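Home Issues Authors Search Log in

4. How the rumours travelled

When I started on this chapter of the work I thought celebrity gossip moved in one direction: a magazine prints something, the fans repeat it, and a week later it's dead. My first month with the Calby archive put me right. Calby was a fan forum (mostly French soap opera people, very lively, very rude) and it kept everything. I read 859 threads, all dealing with whether the actress at the centre of Delorme would leave the show, and I marked each one for where its claim first came from.

Nearly 700 of them began with an unnamed source. I mean the usual crowd: "a friend", "someone on set", "an insider close to the star". What surprised me was how fondly the fans treated these people. They gave them nicknames and argued over which one had the better record — one insider, known only as the Hairdresser, had a thread to herself that ran until December.

Jérémie Charpentier, who coded the same threads separately, was stricter than I was. He wouldn't count a source as unnamed if a job title was given, and I would. We argued about it over a lot of coffee and in the end kept my rule, with his version in the appendix. 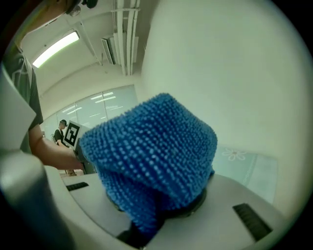
Figure 2

Who did the fans believe when the star and the insider disagreed?
The insider, most of the time, and especially when the star's denial had come through a publicist.

I found that a bit sad at first, then I read the denials. They're dreadful! The agency, Vemix, sent out the same two sentences for every client, and regulars on the forum could recite them. A denial in the actress's own words, even a cross one, did far better, and threads usually went quiet soon after.

Aurélien Caron has argued that readers like these are simply gullible. I can't agree. I interviewed 20 of the heaviest posters and they all talked about gossip the way my uncle talks about horses, with form and odds and old grudges. Several told me they'd doubted the leaving story from the start and carried on posting because the company was good. Section 5 turns to Tatier, the weekly that printed the story first, and to what its editors were willing to tell me.

4 comments 11 shares
Contact the editors | Copyright the authors | Back to top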